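Brendulier: a word list for things on the tea table

Last touched Sun 15 January

Hello! Brendulier is a plain text list of 804 English words and phrases to do with tea, crockery and the general business of having people round. I started it in October as a side bit of Grokon (my crossword filler, which kept offering me chemistry when I wanted cake) and it got out of hand.

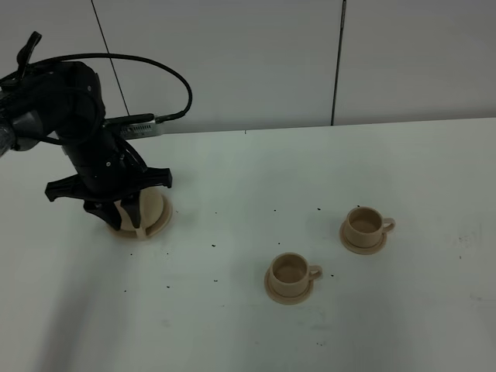

Beige cups on their saucers: see "cup", "saucer" and "handle" in the list.

What's in the folder

words.txt is the one you want. One entry per line, all lower case, no accents. Phrases keep their spaces, so "slop basin" is one entry and you'll have to squash it yourself if your grid needs that. notes.txt has my mutterings on spelling (doily, doyley, doyly – I kept the lot).

Each entry has a score from 1 to 6 after a semicolon. 6 means I'd happily put it in a puzzle for my aunt, 1 means it's only there to rescue a bad corner.
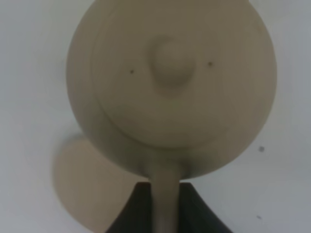
The scores are all mine, so they lean towards words I grew up with. Regional ones are patchy. I've got plenty for a bread roll and hardly any for the meal you'd eat it at, and I'd love some help there!

Where the words came from

Mostly my own head, plus the old Benavides list, which I cut down by hand. I dropped brand names and anything I couldn't find in two dictionaries. Drilach users: the importer chokes on hyphens, so run the list through tidy.py first.

Still to do

There are 4 duplicates I know of, all plurals. I'd like to reach 1000 entries before I call it version one. Biscuits need their own section, and I haven't decided whether "dunk" should get a 5 or a 6.

Use it for whatever you like. If you spot a howler, open an issue and tell me the line number.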